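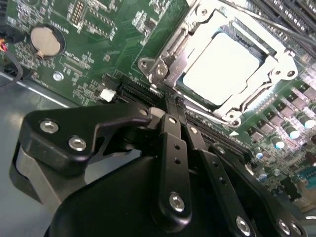
Why Do Computers Get Hot?

Put your hand near the back of a computer that has been busy for an hour. Warm, isn't it? Cats worked this out years ago, and so any cat with sense will sleep on a laptop in November and look cross when you want to do your homework.

But where does the warmth come from? Nobody lit a fire in there. (If somebody did, stop reading and fetch a grown-up.)

It starts with electricity

Inside every computer is a chip called the processor. It does the sums, and it does a great many of them. When you make a cartoon frog jump over a log, you think you are playing a game. The processor thinks it is doing an enormous maths test, and it doesn't get a break time.

To do its sums, the processor uses millions and millions of tiny switches, far too small to see. They flick on and off all day. Each flick needs a little electricity, and electricity is made of tiny things called electrons being pushed along.

Now, imagine the corridor at your school when the bell goes for lunch. Everyone is trying to get through at once. There are elbows. There are bags. Somebody has stopped to tie a shoelace in the worst possible place. By the time you reach the hall you are hot and a bit bothered.

Electrons have the same trouble. As they go along they keep bumping into the atoms that the wires and switches are made of. Every bump makes the atoms jiggle more, and jiggling atoms are what heat is. Scientists call this bumping "resistance", a good word to know if you are ever asked to tidy your room.

Where does the heat go?

Heat is not very adventurous, but it does have one rule. It moves from hot things to cooler things. Leave a spoon in your cocoa and the handle gets warm, even though the handle never went for a swim.

Metal is very good at passing heat along. Wood is rather bad at it, and that's why people stir hot soup with wooden spoons and keep all their fingers.

So the people who design computers use metal to carry the heat away. Many processors wear a flat metal lid called a heat spreader. The chip underneath is small, and the lid spreads its heat over a bigger area, a bit like spreading a lump of butter over a whole slice of toast.

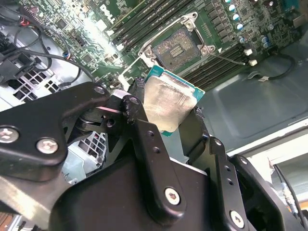
In a desktop computer, the next thing on top is usually a heat sink. It is not the sort of sink you wash up in. It is a block of metal with lots of thin fins sticking up, like a comb for a very tidy giant. All those fins give the heat plenty of places to escape into the air. Between the lid and the heat sink goes a dab of special paste, which fills in the tiny gaps. It looks like toothpaste. It is not toothpaste. Please don't test this.

Last of all comes a fan, which blows the warm air away so that cooler air can take its place. You do the same when you blow on your soup, though the fan has better table manners.

What if it gets too hot?

A sensible computer slows down. Fewer flicks of the switches means fewer bumps, and fewer bumps means less heat. If that doesn't work, it may switch itself off in a huff. You can help by keeping it off your bed. Duvets are designed to keep things warm, and they don't care whether the thing is you or a laptop.

Try it yourself

You will need a metal spoon, a wooden spoon, a mug, 2 small blobs of butter, and a grown-up who isn't busy.

Ask the grown-up to fill the mug with hot tap water. Stand both spoons in it, handles up. Stick a blob of butter on each handle at the same height. Now wait, and try not to eat the butter.

Which blob slides first? If you guessed the one on the metal spoon, well done. If you guessed the wooden one, check whether you have mixed up your spoons.

A reader called Segundo Alvarado wrote to ask if a computer could heat a whole house. One computer would struggle, but a building full of them is another matter. There are towns where the warmth from big computer halls is piped away to heat homes. So one day your bath might be warmed by somebody else's cartoon frog.

Words to remember

Processor: the chip that does the sums.
Electron: a very tiny thing that moves when electricity flows.
Resistance: what slows electrons down and makes heat.
Heat sink: metal fins that let heat out into the air. No taps.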